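Chathurika Mridha keeps her robot under a bench in the Kiltham workshop, next to the bandsaw. It has two arms, printed in 178 parts, and it stands on an old office chair base. She and Shafiq Cassim have been building it in the evenings since August.

The arms came first and took the longest. Cassim cut the shoulder brackets four times before the bolt holes lined up. The motors are second-hand, bought from Jerneck for £405 the lot, and one still runs rougher than the rest.

What the pair want from it is modest. It should be able to take hold of a light piece of furniture, lift it and set it down without knocking over whatever stands beside it. To teach it, they record people doing the same sort of job by hand, in ordinary places, from head height.

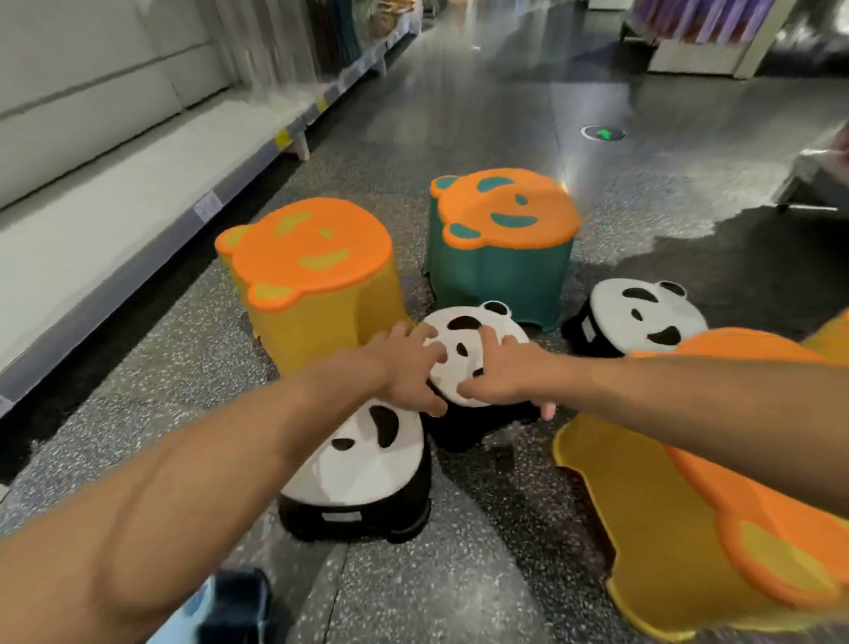

WORKSHOP

Children's step stools make a good subject. A panda seat gives the hands a rounded top to press on, and the ears break up the outline. Other stools stand close by, some with orange bear-head seats, and one lies on its side under the right arm. The floor is shiny enough to throw back streaks of light, and Mridha expects that to trouble the software more than the stools will.

"On our bench everything is matt grey," she says. "Shops aren't like that."

So far the robot can lift a stool 40 millimetres and hold it there. Putting it down is still clumsy. Cassim is rewriting that part of the code and wants softer fingertips, cast in silicone, before they try again.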